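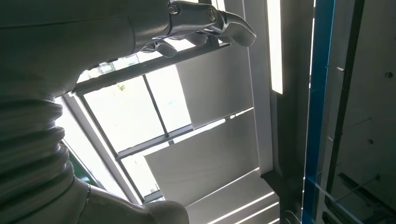
A reader of the last version wrote in to say the bit on stopping the blind halfway came far too late, after all the drilling, and could it go nearer the front. Fair enough. Moved up. Rest of the section is in the old order.

4. Roller blinds on high and sloping windows

Covers the Prukton blind, grey or white cloth, chain or pole. For the spring type see section 5. Flullex brackets fit both.

4.1 Stopping the blind partway

1. Pull down slowly, hand in the middle of the bottom bar. Not the corner.
2. Stop where you want it. Wait for the click.
3. Let go. If it creeps back up, pull down another inch and try again.
4. Two blinds side by side – set the left one first, then match the right to it by eye. The bottom bars hardly ever line up to the millimetre on a slope, leave it.

Note: cloth drawn halfway will still let in a lot of glare underneath on a bright day. Down another third usually does it.

4.2 Before you start

Tape measure, pencil, cross-head screwdriver, drill, 16 mm screws (in the bag). Steps on a flat floor. Someone to hold the other end if the blind is wide.

Check the bag against the card. Missing end caps – ring Caltel, they post them out, normaly by Saturday if you ring before noon on Thursday.

4.3 Measuring

1. Measure the width at the top, the middle and the bottom. Write down the smallest.
2. Take 26 mm off that for the brackets. Already cut to size? Skip this.
3. Measure the drop along the slope of the glass, not straight down to the floor.
4. Over 200 cm drop, you need the side wires. Separate pack, Usman kit, see 4.6.

Caution: don't measure off the old blind. Old ones stretch.

4.4 Fixing the brackets

1. Hold the bracket in the top corner, flat to the frame. Pencil through both holes.
2. Pilot holes. Shallow! There's glass behind some of that frame and we don't know your window.
3. Screw in, not tight.
4. Same on the other side. Check level across the two.
5. Tighten both.

Caution: metal or plastic frame, check with whoever supplied the window before drilling anything. Usually you can go into the wall instead.

Note: where there's a bar across the middle of the window, the blind hangs in front of it. Keep the tube far enough out that the cloth doesn't rub on the bar.

4.5 Hanging the blind

1. Pin end first. Push in against the spring.
2. Lift the other end over the bracket and drop it in.
3. Tug gently. Should not move.
4. Run it down and up three times. Cloth wandering to one side – take it out, stick a strip of masking tape on the bare tube at the side it's wandering away from, roll up, try agian.

4.6 Side wires (Usman kit)

Any window leaning more than 45 degrees from upright, fit these whatever the drop. Otherwise the cloth sags in the middle.

1. Thread the wire through the eye on the bottom bar, both sides.
2. Hook to the bottom bracket.
3. Turn the tensioner by hand till the wire stops flapping. No pliers.

Caution: chain goes in the wall clip, pulled taut, every time. Keep cots and beds well away from it. Pole users, no chain, carry on.

4.7 Cleaning

Dry cloth or the soft brush on the hoover. Fully down first. Don't roll it up damp. Marks near the bottom bar – white rubber, go gently. For spare cloth see the parts list, page after next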